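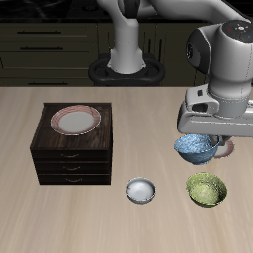

Lemstead Writers' Network
Member Forum > Residencies and Prizes > Schouten Residency: revised submission rules

E. Petridis (Programs Office)
Posted 9:10 am

Members are advised that the Schouten Residency will open for applications in December under revised rules. The changes are as follows.

The writing sample may now be drawn from published or unpublished work. It may not exceed 60 pages. Translations are eligible if the translator is the applicant and holds written permission from the author.

Applicants must provide a biographical note of no more than 200 words, written in the third person. The note will be read by the selection panel together with the sample.

The stipend remains $1,000 per week of residence. Travel is not covered.

Questions may be posted in this thread and will be answered during office hours.

Evanthia Petridis
Programs Office

marginalia_k
Posted 9:48 am

Thank you for the notice. I wish to register an objection to the second rule. Under the former procedure the panel read the sample without the applicant's name. A biographical note listing prizes and former residencies will favor applicants who already have both. I would ask that the office reconsider before the call opens.

D. Rallis
Posted 10:22 am

I served as a reader for the former procedure and must respectfully disagree with the previous post. We received 167 applications in my last year. Many samples were chapters from the middle of a novel, and a short note would have helped us to understand what we were reading. Several applicants also turned out to be ineligible after they had been placed on the shortlist, and that cost the readers a good deal of time.

Despina Rallis

marginalia_k
Posted 10:41 am

Ms. Rallis describes two needs, context and eligibility. Both could be met by a synopsis and a signed form. Neither requires the panel to know who has won what.

tollgate_poet
Posted 11:15 am

May I ask how the page limit applies to poetry? A manuscript of 60 pages is a full collection. The former limit for poets was much shorter, and I do not see it in the new text.

Also, is work that appeared in Flirberg before it ceased publication considered published? The archive is no longer online.

E. Petridis (Programs Office)
Posted 1:30 pm

The limit is a maximum for all forms. Poets may submit fewer pages without penalty. Work printed in Flirberg is considered published and should be listed with the issue in which it appeared. A link is not required.

The objection from marginalia_k has been recorded and will be forwarded to the panel chair.

harrow_lane
Posted 2:07 pm

I support the change. The Sunex Fellowship has asked for a note for as long as I have applied to it, and first-time authors have been chosen there. A note can also say where a writer comes from and what languages he or she works in, and I would like a panel to know that about me.

marginalia_k
Posted 2:26 pm

I accept the point about language and background. My concern is with the list of honors. Would the office consider a note from which prizes are excluded?

D. Rallis
Posted 3:03 pm

I would have no objection to that wording.

E. Petridis (Programs Office)
Posted 4:15 pm

The proposal has been added to the material for the chair. Until a decision is posted here, members should prepare the note as described in the original announcement.

tollgate_poet
Posted 4:32 pm

Thank you for the reply regarding page limits. Does the title page count toward the total?

E. Petridis (Programs Office)
Posted 4:40 pm

It does not.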